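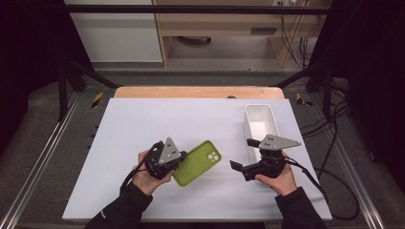 I have read a lot of people lately telling me to put my phone in a box. The pitch is always the same. You get home, you drop the thing in a tray, you close the distance between yourself and your family, you sleep like a child. There is usually a link to a tray.

So I tried it in April, mostly to be able to say I had. I did not buy a special tray. I came close, because Pilutine makes one with a felt bottom and a little notch for the charging cord, and the page for it had 2,409 reviews, nearly all of them glowing. I read more of those than I should have. A surprising number were written on the day the tray arrived. I don't know what you can learn about your habits on the day a tray arrives, but people were very sure of it.

I went with white plastic. It's a rectangle, it's open at the top, and it does what a tray does. Lime green shows up very well against white, so I could at least spot the phone from across the room, and this may have been the first flaw in the plan.

The rules I copied from one of the blogs. Phone goes in at dinner time, face down, and stays there for 90 minutes. No checking, no "just the weather." After that you're free to pick it up, but supposedly you won't want to.

I wanted to. Every single evening I wanted to. The first week I spent a good part of the 90 minutes thinking about the tray, and I'm fairly sure I was never this aware of my phone when it sat next to my plate. I also found out how much I lean on it for dull things. The kitchen timer is on it. The recipe is on it. The bus times are on it. One night I had rice on the stove and no timer and I stood there watching the pot like my grandmother would have, except she had a timer, a wind-up one shaped like a tomato.

Then there's the face down part. The theory is that you don't see the screen light up. Fine. But a phone with a big square camera bump doesn't lie flat on its back anyway, so mine has been going face down on tables for years, and I can report that it never made me calmer. It mostly made me worry about crumbs and scratches.

Somewhere in week two I moved the tray off the kitchen counter and onto the desk in the other room. This worked better, I'll admit that. If I have to stand up and walk past a drawer full of unpaid bills to get to the phone, I'm less likely to go. But then I'd suggest the tray isn't doing anything. The wall is doing it. You could put the phone on the floor of the other room and save yourself the price of the tray, which in the case of the Karppinen oak version (yes, I looked at that too) is 599 before shipping. For a box without a lid!

I did look into the fancier end, out of spite. Mallholm sells one with a lock and a dial. Ita has one that counts your minutes and sends you a report, and the report goes to your phone. I read that line over again to be sure.

What did I get out of it? I finished a library book, the long one I'd renewed so many times that I was embarrassed to bring it back. I did 25 evenings in total, with a gap in the middle when I had a cold and wanted to lie on the couch and watch people restore old chairs. I don't feel like a new person. I slept the same. My neck might be a little better but I also changed pillows, so who knows.

The tray now has mail in it, plus a roll of tape and the spare keys. It's a good size for mail. The phone is back beside my plate most nights, and when it isn't, it's on the desk, where I leave it if I remember to. I bought a kitchen timer too. It's loud and ugly and I use it every day.

If you've done this for longer than a month and you're still at it, write and tell me, but please wait until you've had the tray for a while.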